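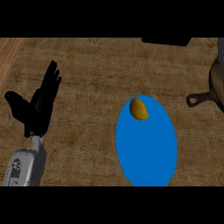 Figure 2. Kitchen task in the Golside simulator, as supplied with the Villca hand package.

4.2 The bundled simulator

The Villca package is sold as a hand, a wrist adapter and a license for Golside, and the brochure spends most of its pages on the license. We therefore tested the simulator before touching the hardware. Of the tasks that ship with it, we chose the kitchen one, in which the arm is told to deal with whatever food is on the plate. In Figure 2 the hand is open, with bare tabletop between it and the blue plate, and the small yellow item lies near the plate's top edge. The item looks like a potato or possibly a fruit. The manual calls it "produce" and leaves the matter there, and we have adopted the same policy.

We ran 823 trials with the default controller and 146 with our own. The default controller closed the fingers promptly and with great confidence, often on the rim of the plate. Ours was slower and missed in more interesting ways. Neither result should be read as a verdict on the hand itself, whose finger model we found to be the best part of the package. Friction is another story. Baredia, the reseller, told us that the contact settings had been "tuned for realism," but lowering them by roughly 14 percent changed nothing we could measure.

Support requests went to Alcides Mamani at Fekarley, who answered all of them and fixed one. The wood grain on the table, we note for completeness, is excellent. Section 4.3 repeats the task on the physical hand, with a real potato.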